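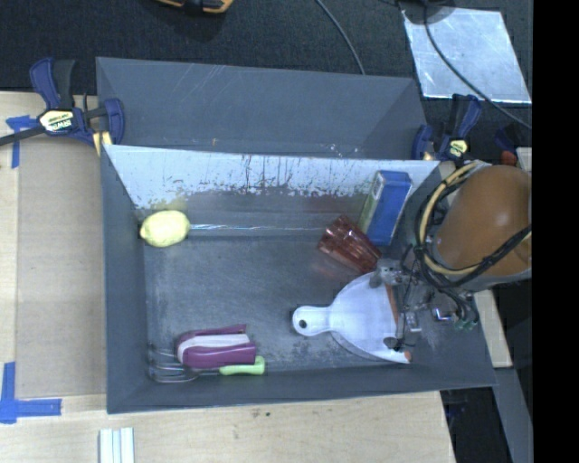 Bin-clearing test, Lakard kit. Gripper down at the dustpan, rear bin waiting.

Notes on the Lakard bin-picking kit, sold by Warosska. We've had it on loan since June and I've put enough hours on it to have opinions. Thread.

What you get: gripper, wrist cameras, mounting plates, a controller box and a license for the Mirkusero grasp planner. The arm is not included. Neither are bins. Lakard's spec sheet gives inside dimensions and you buy whatever fits.

Test is simple. Mixed household items go in the front bin, the arm moves them to the rear bin one at a time, then back again. No item models loaded, no teaching. Over 2,000 pick attempts logged so far.

Current item set includes a lemon, a ridged tumbler, a tall blue box, a dustpan and a utensil with a green handle. All different problems for a single gripper.

The lemon is the easy one. Round enough that approach angle barely matters, stiff enough that force limits don't come into it. Planner gets it first try nearly every time unless it's wedged in a corner, and then it nudges it out with a fingertip. The nudge is a stock behavior and it's good.

The tumbler is translucent and the depth data on it is poor, as you'd expect. Mirkusero falls back to the color image and guesses a long axis from the outline. Works better than I thought it would with the tumbler on its side. Standing up, it tends to come in too high and close on air.

The dustpan is where most of my time has gone. Wide flat pan, narrow handle. The planner likes the open edge of the pan. You can lift it that way but the handle swings down and drags on the bin wall during the transfer. I'd prefer a handle grasp. There is a "prefer narrow features" setting in the planner. It helps with this and makes the box worse.

Boxes leaning on a wall: fine if there's finger clearance behind them. If there isn't, it will try the same grasp again up to 3 times before it picks something else. You can change the retry count. You can't tell it to try a different grasp on the same item, and I've asked for that.

Overlapping items, like a utensil handle under something else: it goes for the top item, correctly, most of the time. When it goes for the lower one you get two items moving and the log records one pick. That's a bug in my view. Support calls it a known limitation.

Cabling. The supplied harness is long, so you end up looping the slack around the arm and tying it off. Check it at full wrist rotation before you run anything unattended. Strain relief at the gripper end is thin and I would pay extra for a proper sleeve.

Clamp your bins. The planner assumes they don't move after calibration and there's no check for it. I'm using ordinary bar clamps near the shared edge. Before that I chased a placement error for most of an afternoon and it was a bin that had shifted by the width of a finger.

Shiny bin walls give you reflections, and the planner sometimes scores a reflection as a candidate. Masking the walls in software fixed most of it. The mask tool is buried under "workspace", second tab.

Setup took me 6 hours from opening the crate to first pick. The manual is 107 pages and the calibration chapter is the only one you need on day one. It's clear and the steps are in the right order.

Compared with the Harasym kit we ran before: Harasym closes faster and has a better connector. Lakard has the better planner and a log format you can open in a spreadsheet. Harasym needed a trained model per item, so for mixed bins I'd take the Lakard.

Price is by quote, and the planner license renews yearly. Ask Warosska what happens to a running cell when the license lapses. I got two different answers.

Next up is the same item set with the wrist lights off. Will add numbers to this thread when I have them.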